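**Pre-session safety check, collection cell 4 – Susska arm, Dronholm shop**
July 2022

Thank you for taking the time to fill this in properly. I know it feels long when the demonstrators are already waiting, but please write a comment even where you tick a box.

- [x] E-stop pressed and released at both stations. *Comment: the one by the door is stiff, so give it a good firm push.*
- [x] Speed limit set to teaching mode.
- [x] Floor tape intact, walkway clear.
- [ ] Spare gloves in the drawer. *Comment: only one pair left, more on order from Patov.*
- [x] Disk space for the full batch of 183 demonstrations.
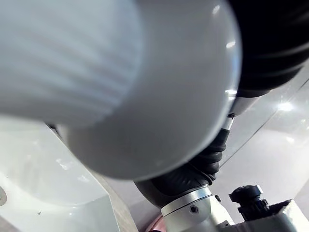
Boots and joints come next, and I'd ask everyone to be fussy with these, as each demonstration bends the wrist a good deal more than our old scripted routines did. Run a gloved finger along the folds with the arm powered down, and feel for splits as well as looking for them. The black sleeve under the white arm segment is crinkled, and creases like those can hide a small tear very nicely. While you're down there, put the hex key to the two small dark screws in the silver collar – snug is plenty, please don't lean on them.

- [x] Sleeve folds checked by hand. *Comment: no splits felt.*
- [x] Collar screws snug.
- [ ] Wrist view compared with the reference from June. *Comment: glare on the grey surface at the right. Try the side lamp off before the next batch, and note the batch number if you change it, or the Ranjbar folks will wonder why their training examples look different halfway through.*
- [x] Demonstrator briefed, break after every 26 runs.

Any run with a bump or an early stop should be kept and labeled, never deleted. Leave the signed sheet in the blue tray, and recheck the boots after 5 batches.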